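McKinnon Cutting and Activity Mat, Large

Item 474
Available to schools, recreation departments and residential care facilities through the Fondwood equipment catalog

The McKinnon Large is a reversible tabletop mat intended for shared rooms in which one table serves several programs during the day. It is supplied in two formats. The standard format is a plain mat for craft instruction. The gridded format carries a printed layout of straight lines for measuring, pattern work and paper cutting. Both are made at the Skelldale plant and are shipped flat.

Institutions ordering for the first time are advised to measure their tables before selecting a format. The mat should sit fully within the tabletop, with no overhang on any side. Overhanging edges curl over time, and damage of this type is not covered under the warranty.

Surface and color

The mat is offered in pale green, slate and sand. Pale green remains the standard color for classroom orders and is normally held in stock. Slate and sand are made to order and require additional lead time. Printed lines are white on green and slate, and dark brown on sand. Slight variation in shade between production lots is to be expected, and customers who need matching mats for one room should place them on a single order. 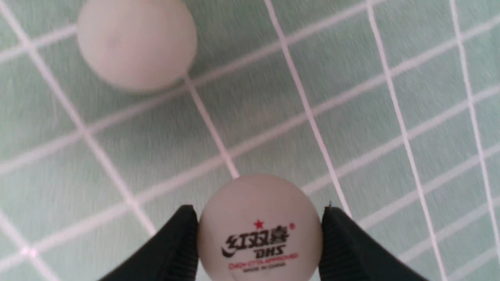
Product notes by Yae Okabe, Institutional Furnishings
Updated 06/07/2020

Thickness and weight

The Large mat is heavy enough to stay in place on most tabletops without clips or tape. On glass or high-gloss tables, the Illov underlay is recommended. The underlay is sold separately and may be trimmed with household scissors. Adhesives must not be applied to either face of the mat.

Cutting use

The gridded face is suitable for craft knives and rotary cutters with a fresh blade. Dull blades drag and leave ridges. Users should vary the position of repeated cuts so that wear does not collect along one line. The grid is provided as a guide for general classroom work and should not be used where certified measurement is required.

Hot glue guns, irons and soldering tools must be kept off the mat at all times.

Care and storage

Brush the surface after each session to remove paper scraps and thread. Wipe with a damp cloth and mild soap, then allow the mat to dry before it is put away. Solvents and bleach will lift the printed lines. Mats may be stored flat or hung from the Fondwood wall rail, which holds up to 44 pounds. They should not be folded or stood on edge.

Ordering

Single mats and classroom packs are available. Orders of 200 mats or more ship by freight and require a loading dock or lift-gate delivery. For orders of 400 or more, please contact Ismael Evangelista in Contract Sales to arrange a delivery schedule before submitting a purchase order.

Returns are accepted on unused mats in original packaging. Made-to-order colors may be returned only if defective.

Related items: Illov underlay; Fondwood wall rail; McKinnon Small; replacement corner protectors, set of four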